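Support request: liners slipping down inside small round bin
Product: Zemaretti round bin, small
Liners: Zallix blue, roll of 95
Status: Open, waiting on customer

Original message

Hi there, I've got one of your small round bins and I can't get a bag to stay put in it. I fold the top over the rim, it looks great, and then the first thing with any weight goes in (an orange peel will do it!) and one side slides down the inside wall. By lunch the whole lot is sitting in the bottom and I'm fishing it out with two fingers. Is there a ring or a band that should have come in the box? Mine had the bin and a leaflet and that was it.

The bags are the see-through blue ones from Zallix. I bought them because the colour matched, which I realise is a silly way to choose a garbage bag.

Reply from support

Thanks for getting in touch. The small bin doesn't ship with a retaining ring, so nothing is missing. Could you tell us the size printed on the liner roll, and whether the bag is wider or narrower than the rim when you open it out flat? Please also try wiping the rim with warm soapy water and drying it well, as new bins can feel a bit slick.

My update, same afternoon

Okay, washed and dried. It helped a little. The bag lasted until the teabags.

The roll says 14 litres. Opened flat it's a fair bit wider than the rim, so there's heaps of slack once it's on. I tried pulling the extra to one side and tying a knot in it, and that held really well, except the knot tore a hole on bag number two, so now I'm nervous about it. I also tried a fat rubber band off a bunch of broccoli. Good grip, too small, pinged across the kitchen and went behind the fridge, where it still lives.

Reply from support

A 14 litre liner is oversized for this bin. Some slack is fine but it needs to go on the outside. Please try the following:
1. Open the bag fully and push it down until it touches the base.
2. Run your hand around the inside to let the trapped air out.
3. Fold the spare length over the rim all the way round, as far down the outside as it will go.
4. Leave it loose. Don't pull it tight.

My update, next morning

Step 2 was the one I'd been skipping! I'd been dropping the bag in with a big balloon of air under it, so of course anything that landed on it dragged the top down. With the air out, the bag sits against the wall and there's a lot more left over to fold outside.

I'd also been pulling it tight every time, because I like it neat. Leaving it baggy goes against everything in me, but I'll admit it's hanging on better. It got through breakfast, a pile of pencil shavings and 2 paper towels without moving.

One leftover question. I borrowed a Matsuda liner from next door to compare (white, thicker, smaller) and it fitted with hardly any overhang, but it was a real fight to stretch it over. Would you stick with the big loose ones or go for snug? I've still got most of the blue roll and I'd rather use it up.

Reply from support

Either will work. If the blue ones are holding, carry on with them. If you'd like a band as well, our Vedesberg shop can post one out.

My update

Yes please to the band, the small size, any colour. The spare bag is all bunched up down the front and it's never going to win a beauty contest, but I've stopped fussing with it. Leave the ticket open until July if you can and I'll tell you how the rest of the roll goes. 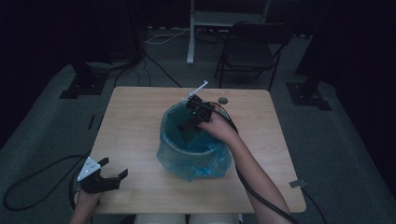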